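Stedlow Home Skills – Evening Course
Handout 5: Folding on the bed

Welcome back, and well done to everyone who braved the fitted sheets last time. Tonight is gentler. We are folding soft tops and T-shirts, and we are doing it beside the bed, as most of us haven't a table big enough and a bed is kinder to the back than the floor.

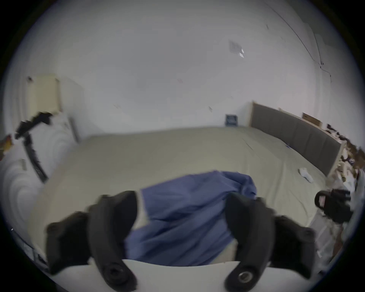
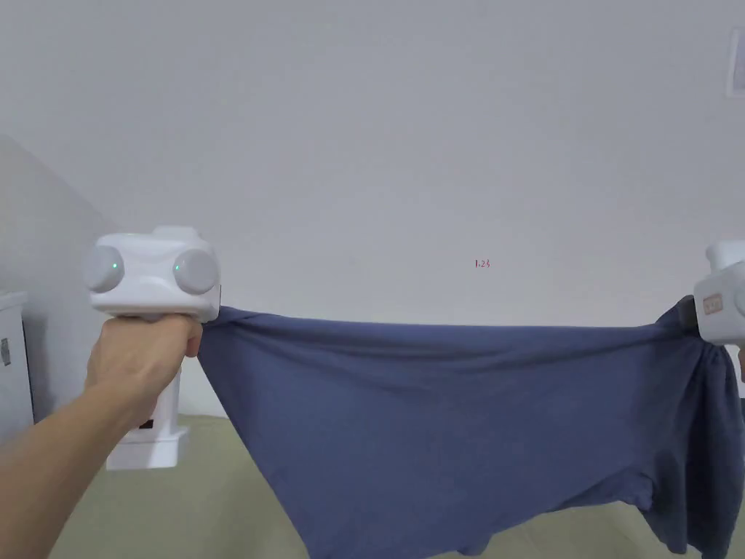

Blue cloth, on the bed and held up by its top corners.

Start with a smooth sheet underneath. Any ridge in the bedding will find its way into your folding, so run your palm across it first and move odd socks, pens and the like to one side. (They can have their own pile later – see Handout 9.)

Take the bunched garment and find two corners at the same end. Hold it up and let it hang for a moment, with your hands level, before you lay it down. A light shake is plenty. Knitted cotton does stretch if you tug at it, and those of you with the heavier Omolen jersey from the sample box will want to be gentler still.

Lower the bottom edge first and let the rest follow, then smooth from the middle outwards. Fold one side in, then the other, tuck the sleeves back along the body and bring the hem up to meet the neck. Fold once more if your drawer is shallow, like the Goverow ones we measured in week 2.

Please don't fret if your first few look lumpy. Mine did for years, and they went in the drawer all the same!

For Saturday: bring one top you always end up stuffing away unfolded, and have a read of the notes on drawers and shelves.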